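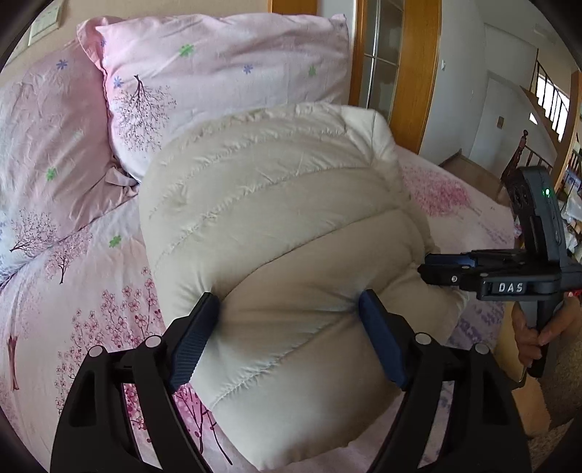 I have been meaning to write about the guest bed ever since June, when my cousin Rhonda stayed with us for a week and told me (very kindly, over her second coffee) that the bed looked lovely and the pillows were terrible. She was right, of course. They were the flat old things we brought with us when we moved to Brarkwood, and I had been hiding them inside nice pillowcases for years.

So I went looking, and I ended up with a quilted one, cream-white and very puffy, with stitching that runs across it on the diagonal and leaves those soft, rounded channels in between. I paid $18 for it at Nikzad, the little home store across from the post office, and I would have paid more just for how it feels when you press your hands into the middle. It's a down-style pillow, so it needs a good squeeze every time you make the bed, or all the fluff ends up at one end. I do the middle first, then turn it and do the ends, and then I usually sit down on the bed for a minute and forget what I came in for.

The bedspread is the pale pink one with the cherry trees, which some of you will remember from the old apartment. I still love it! The branches are a darker pink and a purplish brown, with small flowers scattered all over and a bit of blue and green here and there. Two pink patterned pillows go at the head, and the plain one goes in front. I tried it behind them for a while, but it disappeared back there, and a plain pillow looks so restful against all that blossom.

The one thing I haven't solved is the ribbon tie. I have ironed it, I have retied it, I have tried tucking it under, and it goes right back to being crumpled by the next morning. If you have a trick for ribbon ties, please leave it in the comments.

Next I want to find a lamp for that room, something small and not too bright, and I still owe Rhonda an invitation to come back and try the new pillow.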